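November 23, 2024

# Workshop notes: setting up the Keleck two-arm bench kit

The Keleck is sold by Bedevel as a bench kit for small sorting and tidying jobs. The base set is listed at 861 and the set with fabric side screens at 1,079, both before delivery. These notes cover setting-up and daily use. They assume the frame is already bolted together according to the printed sheet.

## Before switching on

- Level the table first. A sloping top lets round items creep between runs.
- Tighten the frame brackets by hand, run the arms for 20 minutes, then tighten again with the key.
- Tie spare cable back to the frame. Leave enough slack for the wrist to turn fully both ways.
- Wipe the mat with a barely damp cloth. Spray polish leaves a film and light parts start to slide.

## Screens and lighting

Hang the fabric at the back and on both sides. Dark, dull cloth gave fewer missed pick-ups than the white sheet we tried in September. Folds do no harm provided the cloth stays clear of the arms. Ní Bhriain sells a heavier replacement cloth, which hangs straighter but takes longer to fit.

Avoid a lamp pointed straight down. Pale plastic glares, and the kit then misjudges where the edge is. Move the lamp back and fit a diffuser.

## Laying out the work

Start with a few items of different sizes and leave clear mat between them. A grey cup towards the back and a pale tray nearer the front make a fair first layout, with the small, bright pieces kept to the other side. Both grippers should be able to come in over the mat without passing above anything tall. 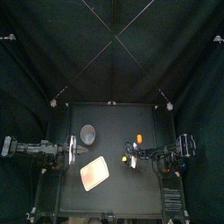 ## Care of the grippers

1. Switch off at the wall and wait 30 seconds.
2. Brush grit out of the finger joints with a dry paintbrush.
3. Check the finger tips for wear. Replace them in pairs.
4. Reset the closing force after any change of tips.

Spare tips come from Jadville in packs of 20. The fixing screws are not included. Questions about fit go to Herman Nasution at the Bedevel parts desk.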